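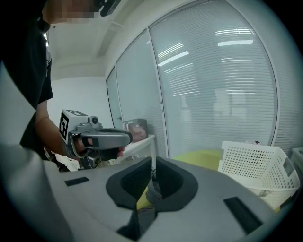

Compte rendu de la réunion technique
Projet Jurum – entretien de la paire de pinces à main Piras
Site de Clomside, septembre
Début : 14 h 10
Rédaction : E. Leckie

1. Approbation du compte rendu précédent
Approuvé avec une correction au point 4 : la commande de doigts de rechange a été passée chez Wiltard et non prise sur le stock du site.

2. État de la paire
Evander Leckie présente le relevé d'entretien. La pince droite a dépassé 3000 cycles d'ouverture depuis la dernière révision, la gauche en est à 2000. Le jeu au doigt de la droite reste dans la tolérance, mais la gâchette revient lentement en fin de course. Démontage du ressort, nettoyage de l'axe, remontage sans graisse. Si le défaut persiste, remplacer le ressort.
Pour la gauche, rien à signaler hormis deux vis du capot à resserrer.

3. Marqueurs et caméras
Le cube de marqueurs doit être contrôlé avant chaque série : faces propres, coins bien collés, aucun jeu sur le support. Un cube déposé puis reposé impose de refaire l'étalonnage, même si la position paraît identique. Question posée sur le nombre de vues à garder : on reste à 40 par pince, prises à hauteur de travail, l'autre pince visible dans une partie des vues.
Les objectifs se nettoient au chiffon microfibre sec. L'alcool est réservé aux coques.

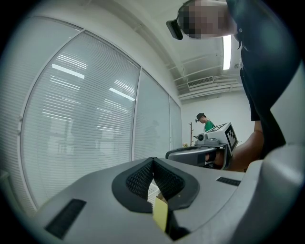 Les reflets des plafonniers gênent parfois la détection quand la face du cube est inclinée vers le haut. Essai retenu : impression mate pour la prochaine planche de marqueurs. Les stores restent fermés pendant l'étalonnage et pendant les séries, pour garder le même éclairage du matin au soir.

4. Pièces et budget
Demande de 700 euros pour un jeu de doigts, des ressorts de gâchette et deux planches de marqueurs. Accord de principe, devis de Wiltard à joindre. La sangle de poignée de rechange est déjà au magasin.

5. Fiche de contrôle
La fiche actuelle mélange les deux pinces sur une même colonne. Nouvelle version à deux colonnes, avec une ligne pour le retour de gâchette et une ligne pour la date du dernier étalonnage. Les anciennes fiches sont conservées dans le classeur Piras.

Actions
– Ressort et axe de la pince droite : E. Leckie, avant la prochaine série.
– Resserrage du capot gauche : fait en séance.
– Devis Wiltard : à transmettre avec la demande d'achat.
– Planche mate : essai sur la pince gauche uniquement.
– Nouvelle fiche : à déposer sur le partage Jurum.

Point reporté : étiquetage des chargeurs.
Fin de la réunion : 15 h 05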